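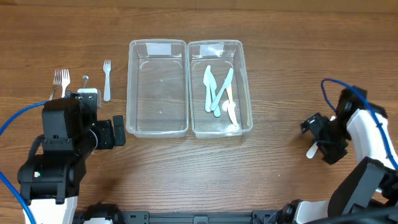 最終更新:9月

引き出しの中の民主主義 使い捨てカトラリーを仕分ける

どこの家にも、開けるたびに少しだけ気が滅入る引き出しがある。わが家の場合は流しの右、上から二段目だ。持ち帰りの弁当についてきたプラスチックのフォーク、子どもの誕生会で余ったナイフ、いつの間にか紛れこんだ金属のフォークが、身分の区別なく折り重なっている。平等といえば平等だが、朝の急いでいるときにバターナイフを探す身には、もう少し階級社会であってほしい。

相談に行ったのは、収納用品の店「イーヴェン」を営む譚雪蓮(Xuelian Tan)さんである。店の奥の作業台で、譚さんは私の持参した紙袋を一瞥し、「全部出してください」と言った。収納の専門家は、だいたい最初にこれを言う。こちらは全部出したくないから相談に来たのだが。

譚さんの流儀は簡単だ。透明な容器を二つ、隙間をあけずに並べる。片方にナイフ、もう片方にフォーク。スプーンはどうするのかと聞くと、「スプーンは後で考えます」とのこと。先送りも立派な分類法らしい。

始めるのは必ずナイフからで、写真の台でも、右の容器にはもうプラスチックのナイフが4本入っている。水色がかったものに、クリーム色が1本。向きは揃っていない。左の容器はまだ空で、フォークは木の天板にじかに置かれたまま、金属のものと白いプラスチックのものが隣り合っている。

几帳面な人なら、ナイフの刃先の向きを揃えたくなるだろう。私もなった。手を伸ばしかけたところで、譚さんに止められた。

「揃えると、次に入れる人が怖がって入れなくなるんです。家族が参加しない収納は、三日で終わります」

耳が痛い。以前、私は仕切りが14もあるスクンデル社の引き出しトレーを買い、家族の誰にも使い方を理解されないまま、電池とボタンの墓場にしてしまった。値段は思い出さないことにしている。それに比べ、譚さんの店の透明容器は一つ1000円でおつりが来る。蓋はない。あれば誰かがその上に物を置くからだそうだ。

では、プラスチックと金属は分けるべきか。ここで意見が割れた。店の常連で、配膳の仕事が長い徐偉東(Weidong Xu)さんは、断固として素材別を主張する。「洗って使うものと、使ったら捨てるものが一緒にあると、必ず金属のほうが捨てられる」。徐さんの職場では、催しのたびにフォークが6本は消えるという。犯人はつねにごみ袋である。

譚さんは形で分ける派だ。ナイフがほしい人はナイフを探すのであって、素材を探しているわけではない。二人の議論は茶を一杯飲み終えても決着がつかず、私はその間に、袋の底からソースの小袋を四つ見つけた。どちらの流派にも居場所がなかったので、鞄に戻した。

ところで、そもそも使い捨てのナイフをなぜ取っておくのか。わが家にあったのは100本ほど。トマトにさえ負けるナイフが、一軒の家にこれだけ要るはずもない。捨てるのは惜しく、使うには頼りない。譚さんに言わせれば、量の上限は容器が決める。縁からはみ出したら、その分は次の集まりに持っていって使い切る。呼ばれる集まりがない場合については、聞きそびれた。

帰宅して、早速二段目の引き出しを空にした。容器を二つ並べ、ナイフを右、フォークを左へ。向きは揃えなかった。翌朝、妻が右の容器に計量スプーンを入れていた。譚さんに電話をすると、「参加していますね」と嬉しそうだった。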